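Ticket: Order export from Dultumex stops at 1,000 rows
Status: Solved (workaround)
Opened by: Lachlan Te Moana

Hi all, me again, sorry! I do the books for a little shop that sells craft fabric and trimmings, and every December I pull the year's orders out of Dultumex and load them into Indstead for the stock count. Last year it went through first time. This year the file opens fine, the headings are right, but it stops dead at 1,000 rows and we've had 1,077 orders. No error, no warning, just a cheery green tick.

What I've tried so far:
Logged out and back in.
Different browser (same thing).
Exported as plain CSV instead of the spreadsheet version. Same again, and it put the postcodes in the wrong column for good measure.
Turned off the Flullivora add-on, which does our postage labels, in case it was getting in the way. It wasn't, so it's back on.

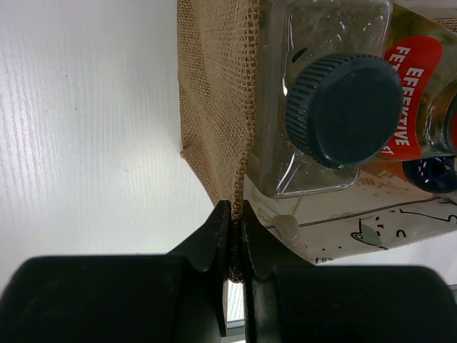 I then sorted by order number to see which ones were missing, and it's always the oldest ones that drop off — so all of January's hessian and ribbon orders, the ones I need for the opening figures. Typical.

Update, 4.15 pm
Had a reply from Dönmez on the help desk (thank you, very quick!). There's a row limit on the export button now, and it came in with the last update. I did ask whether the screen could say so and they've passed that on.

The way round it is to set a date range and do the export in 2 goes, January to June and then July onwards. Mine came out fine like that, and the two files add up to 1,077 on the nose. Indstead took both, though it flagged 34 orders as duplicates — my own fault, I'd left the half-finished import from this morning in there. Deleted that, ran it again, all clean.

Happy for this to be closed, but please leave it where people can find it, I searched for ages before I wrote in.

Lachlan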